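Trunk Liner Materials and Drying Time
Project report, Materials in Everyday Products
Anca Lazăr and Myfanwy Howells

Background

Most trunk liners sold for small cars are either molded rubber or a carpet bonded to a backing. Both are advertised as waterproof. Our question was narrower. If melted snow or a spilled drink sits in the trunk overnight, how much of it is still there in the morning, and does any of it reach the trunk floor?

We compared three liners: the Prulside (molded rubber with a raised lip), the Tultex (polyester carpet on a rubber backing) and the Viklund (a coconut fiber mat with a vinyl backing). All were cut down to the same size so that the edges could be compared fairly. Cutting removed the lip from two sides of the Prulside, and we come back to this under Limits.
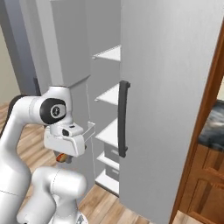

Method

Each sample was weighed dry on a kitchen scale. We poured 20 ounces of tap water over the middle, left it for 14 hours with the trunk lid closed, and weighed the sample again. A sheet of brown paper under the liner showed whether water had come through or run off the side. Every liner was tested 3 times. Between runs the samples hung on a line in the garage until they were back to their dry weight.

The car was a hatchback parked in an unheated garage in Seddale in November. We did not control the temperature. The lid was opened only at the end of each run.

Results

The rubber liner held its water in a pool and lost very little of it overnight. Where the lip had been cut away, the paper was wet along the edge in every run. The center of the paper stayed dry.

The carpet liner spread the water across nearly its whole surface. No water came through the backing, but the pile was still wet to the touch in the morning and it took the longest of the three to get back to its dry weight.
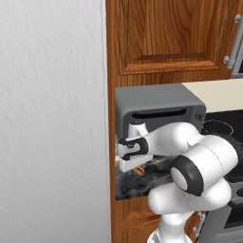
The coconut fiber mat let the water down to the vinyl quickly. The top felt almost dry after the overnight period, although the weight showed that most of the water was still underneath the fibers. In 2 of the runs there was a damp patch on the paper near one corner, where the backing had started to separate from the cut.

Limits

A buyer would not cut the liners, and an uncut Prulside would probably keep all of the water in. We also used clean water. Road salt and mud would likely clog the fiber mat and change how it drains. Repeating the test in summer would give different drying times for all three samples.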